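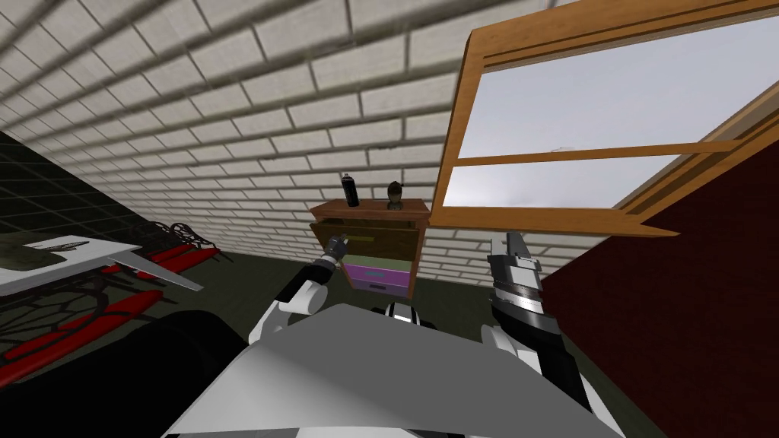 Drawer tasks: does randomizing the room help at all?
Simulation > Manipulation > Methods

furkent_dev
We trained the same drawer policy on two sets of simulated demos. Set A has one fixed room. Set B swaps wall textures, floor, furniture and clutter on every episode. 500 episodes each, same cabinet model, same joint limits. On held-out rooms B wins clearly. On the fixed room A is slightly ahead. I read this as the visual encoder learning to ignore the walls.

mortarline
What changed in B besides the visuals? If the furniture moves, the base pose moves too, and you have two variables.

furkent_dev
Base pose is sampled from the same range in both. Chairs and table are placed after the base and rejected on collision.

mortarline
Then the rejection step skews your poses. Any start close to the cabinet with a chair in the way gets thrown out. Plot accepted poses for A against B before you credit the textures.

Fu
Agree with the above. We saw this in Favell in March. After matching the accepted poses, most of the gap closed. The rest did come from texture, mainly brick and tile, where the repeating lines seem to pull on the depth estimate.

kq_torque
Not convinced on brick. We ran flat gray walls against brick with 40 seeds and could not separate them. Cabinet color mattered more — a brown cabinet with a brown drawer interior was the worst case for finding the front edge.

Fu
Did you use a head camera only, or wrist as well?

kq_torque
Head and both wrists.

Fu
That explains some of it. Ours was head only. The wrist view has very little wall in it once the gripper is near the drawer.

furkent_dev
Pose plot is done. mortarline is right, B is thin at close range. Rerunning with furniture placed first and the base sampled last, for both sets. Head camera only, then all three.

mortarline
Log contact force on the pull too. Success rate hides the runs where it drags the whole cabinet.

furkent_dev
The Cirner loader drops force above 700 steps. Will shorten the episodes and post both tables Tuesday.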